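Home Browse Topics Random article Log in
Search this reference Go

Bedspread

A bedspread is the top cover of a made bed, meant to hang over the sides and hide the sheets and blankets. The word is used loosely. Shops in Australia sell the same article as a coverlet, a quilt or a throw, and the labels can't be relied on.

Quilted bedspreads have two outer layers with a filling held in place by stitching. Sellers often claim that close stitching makes a cover last longer. The evidence is thin. The Hestano guide, revised in April, repeats the claim but names no test. Mastar, a mail-order firm, once listed 22 patterns as "traditional", though only 6 of them came with any account of their origin.
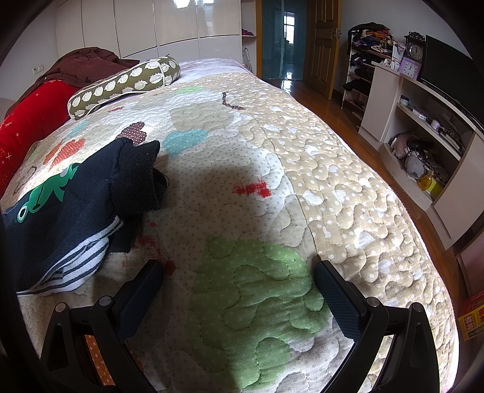
Does a higher filling weight make a bedspread warmer?
Weight alone is a poor guide, as a heavy cotton filling can hold less air than a light wool one.

Colour and pattern attract more folklore than fact. The story that the Vrettos mill invented the printed quilt top rests on one undated brochure. The Jultetti catalogue tells a rival story, with no better source. Both should be treated as advertising.

Care advice varies just as much. Labels on similar cotton covers may call for a cold wash or for 80 degrees, and a hot wash can shrink the filling and pucker the seams. Claims that a cover is "pre-shrunk" seldom say by how much.

Last edited 2019-10-02
Share 6 Comments 22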